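Início | Cozinha | Segurança | Listas | Sobre | Contato

Lista de inspeção para cozinhas de temporada, com comentários

18 Apr 2023 · por Hui-mei Leung

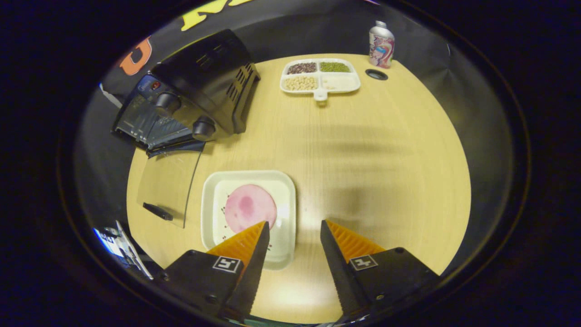 Fatia de presunto em prato quadrado, sobre mesa redonda de madeira clara.

Adoro uma boa lista de inspeção! Fiz esta para as casas que a gente aluga por temporada na Jindalico e fui mexendo nela depois de cada visita, até ficar com uma letra que dá para ler em pé, com a prancheta apoiada na geladeira. Quem recebe hóspedes, cuida de um salão de festas ou só quer passar um pente-fino na própria cozinha pode copiar à vontade. Marque C (conforme), N (não conforme) ou NA, e escreva alguma coisa no comentário, mesmo que seja curta.

1. GÁS E FOGÃO

[ ] Mangueira dentro da validade impressa, sem dobra nem rachadura
[ ] Registro fecha até o fim com a mão
[ ] Teste de espuma nas conexões, sem bolhas
[ ] Botões firmes, com as marcações legíveis
[ ] Chama azul em todas as bocas

Comentário: o teste de espuma é a minha parte favorita, detergente e água num potinho e pronto. Na casa Stenum a mangueira passava por trás do forno, encostada na chapa quente. Trocamos no mesmo dia e mudamos o trajeto. Se a mangueira vencer no meio da temporada, troque antes de ela começar.

2. GELADEIRA E FREEZER

[ ] Termômetro próprio na prateleira do meio
[ ] Leitura anotada na chegada e na saída
[ ] Borracha da porta prende uma folha de papel nos quatro lados
[ ] Crus embaixo, prontos para comer em cima
[ ] Frios abertos em pote fechado, com etiqueta de data
[ ] Nada encostado no fundo

Comentário: em agosto uma das geladeiras marcou 10 graus na prateleira do meio, e o painel da porta dizia outra coisa. Era a borracha, ressecada num canto só! Desde então não confio em painel. Depois da troca o termômetro foi para menos de cinco e ficou lá. Etiqueta de data: fita crepe e caneta resolvem, não precisa comprar nada bonito.

3. BANCADAS, MESAS E TÁBUAS

[ ] Mesa não balança quando se apoia o peso do braço
[ ] Parafusos dos pés apertados
[ ] Madeira sem farpas nem verniz levantado
[ ] Uma tábua para carnes cruas, outra para o resto
[ ] Tábuas com sulcos fundos retiradas de uso
[ ] Louça sem lascas na borda

Comentário: passe a mão (devagar!) por baixo do tampo também. Já achei grampo, chiclete e um prego inteiro. Louça lascada sai na hora, mesmo a que faz parte do jogo da avó.

4. PARTE ELÉTRICA

[ ] Disjuntor diferencial desarma pelo botão de teste
[ ] Tomadas perto da pia com tampa
[ ] Nenhum benjamim em cima de benjamim
[ ] Cabos dos aparelhos sem emenda
[ ] Luz da coifa funcionando

Comentário: o N mais comum de todos é o benjamim. Na Ko havia três, um pendurado no outro, alimentando a cafeteira e o micro-ondas. O eletricista colocou mais dois pontos e a bancada ficou uma beleza.

5. INCÊNDIO E SAÍDA

[ ] Extintor com lacre, ponteiro no verde, validade visível
[ ] Extintor a caminho da porta, longe do fogão
[ ] Manta antichamas ao alcance
[ ] Passagem livre até a saída
[ ] Telefones de emergência colados num lugar óbvio

Comentário: manta é barata e qualquer pessoa aprende a usar em 30 segundos. Eu treino com os hóspedes quando eles topam, e quase sempre topam! Os telefones a gente cola na parte de dentro do armário dos copos, que todo mundo abre.

6. PISO E LIXO

[ ] Tapete com base antiderrapante
[ ] Lixeira com tampa e pedal
[ ] Produtos de limpeza no alto, na embalagem original
[ ] Ralo limpo, com grelha encaixada

Comentário: na Trakance faltava a grelha. Pendente, volto lá com a medida certa.

FECHAMENTO

Itens N abertos: ______
Prazo combinado: ______
Assinatura de quem inspecionou: ______
Assinatura de quem recebeu: ______

Uma cópia fica na casa, dentro da gaveta dos panos.

3,079 compartilhamentos · 8 comentários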